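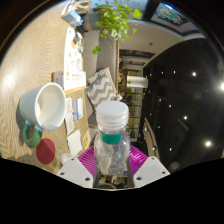 Ticket: Gripper roll angle drifts on transparent objects, hand-held capture set
Project: Tirthorpe
Component: pose tracking / wrist camera
Status: Resolved, follow-up open
Opened: 2 January 2021

Summary

Policies trained on the Tirthorpe café recordings close the fingers at the wrong roll angle when the target is a clear bottle. Opaque targets (mugs, boxes, tins) are not affected. The error is largest in episodes where the gripper is turned on its side, so that the table edge runs up and down in the wrist view.

Environment

Data set: 1,642 episodes, hand-held gripper, wrist camera only
Tracker: Kiiskinen, default settings
Training code: Arkitz, main branch
Arm used for replay: Wanent bench arm, parallel fingers

Steps to reproduce

1. Take any episode with a clear bottle between the finger pads and the gripper rolled to one side.
2. Run the tracker with the default mask.
3. Replay the tracked path on the arm with no policy in the loop.
4. Compare the roll of the fingers with the roll in the recording.

Expected: same roll, within 2 degrees.
Observed: roll lags through the turn and settles up to 20 degrees short.

Log

Entry 1. Replay without the policy shows the same error, so training is not the cause. Arkitz moved off this ticket.

Entry 2. Checked the time offset between the camera and the finger width signal. Offset is constant across the set. A wrong offset would also affect mugs. Ruled out.

Entry 3. Plotted tracked feature points over the wrist view. The default mask covers the finger pads and brackets but stops at their outline. With an opaque object, few points are picked on the object and the tracker drops them. With a clear bottle, points are picked on the creases and highlights in the plastic. These keep nearly the same place in the view while the gripper turns, and the tracker treats them as fixed background – hence the lag.

Entry 4. Tried raising the outlier threshold. Roll improved, but tracking was lost in episodes facing a plain wall. Reverted.

Entry 5. Extended the mask to a fixed region above the pads, covering the space a held bottle can fill. Applied from the frame where finger width stops changing until release. Roll error on replay now within 2 degrees on the clear bottle episodes.

Entry 6. Side effect: the larger mask removes points the tracker needs when the rest of the view is mostly dark ceiling. Small spotlights on black give points that are easily confused with one another. Raised the feature limit to 3,000 while the larger mask is active. Tracking holds in the rolled episodes, at the cost of longer processing.

Entry 7. Reprocessed the full set and retrained with the same seed. Finger roll at closing now matches the recordings for clear bottles. No change for opaque targets.

Resolution

Object mask enabled by default for all hand-held recordings. Data tracked before this change should not be mixed with reprocessed data, as the roll labels disagree. Old pose files have been moved to the archive folder and are read-only.

Follow-up

The mask region is fixed and was sized by hand. Tall objects may still extend past it. A mask fitted to each object is planned for February – until then, check the point overlay before adding a new object type.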